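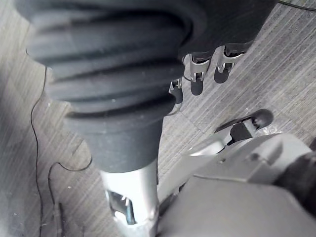
A bellows is the wrong place to save money, according to one of the other visitors, who had cornered me by the coffee before the tour of Stirlow's workshop had even started. He runs two arms of his own and was of the opinion that a rubber sleeve tells you more about how a machine is looked after than any service log. Pull the folds apart, he said, and see what's living in there.

I went in with that in my head, and I'll admit it colored the rest of the visit.

Stirlow had opened its doors on 24 April 2021 to people thinking of buying into its service plan. The invitation promised "a humanoid maintained to factory standard by a team of your own size." My own team is 2 people and a shelf of spare parts, so I was curious, and a bit doubtful. I've been to enough of these days to know that the machine you are shown has usually had a good week.

The robot in question has two arms, finger grippers with black tips, and a black ribbed sleeve that narrows to a plain collar just where the metal of the wrist begins. Our guide spent most of his time on that sleeve, and fair enough. Dust settles on the folds and works its way down. They wipe it with a damp cloth every 7 days and take it off completely twice a year, the next time being November. I asked how long taking it off takes. Eleven minutes, he said, with the arm parked. I asked how long with the arm not parked, say after a fault has left it hanging at a bad angle, and got a longer answer with no number in it.

The wrist segment under the collar has an opening cut in its face, and you can see small metal parts inside. I liked this more than anything else I saw. You can look in with a flashlight before you decide whether to reach for a wrench. I'd like it better with a cover. The guide's view was that a cover would get lost, and he may be right, but a carpeted floor sheds fibers, and this one had specks of something on it.

On the carpet, then. Gray tiles, thin black cables lying across them. I've been told off in my own shop for less. The maintenance sheet they gave us has a line that reads "check floor cables for pinch points" and next to it a box to tick. A cable tray costs very little and you don't have to tick anything.

The fingers are metal links with pin joints, and the tips are the part that wears. Stirlow buys its replacements from Szewczyk and says they fit without trimming. Nobody fitted one while we were there. I asked to see a worn one next to a new one and was told the worn ones had been thrown out, which I thought was a pity on an open day. The pins get a drop of Clellora oil, wiped off again right away. Too much and it picks up grit - that much I believe from experience.

The second half was slides. The plan is called Grulura and it covers sleeves, fingertips and one visit a year. It does not cover wrist internals, the very thing you can see through that opening. It also doesn't cover travel, and we are a long drive away.

I did get one useful habit out of the day. They mark each sleeve with a paint pen line across the collar and onto the wrist, and if the two halves of the line don't meet any more, the sleeve has crept around and wants reseating. We started doing the same on our older arm the next morning.

Would I sign up? Not on what I saw. The sleeve routine is sound and the people plainly know the machine, but I left without seeing a single part come off it. I've asked whether I can come back in November when the sleeve is due. They said they would check. No reply so far, and the form for the plan is still in the van.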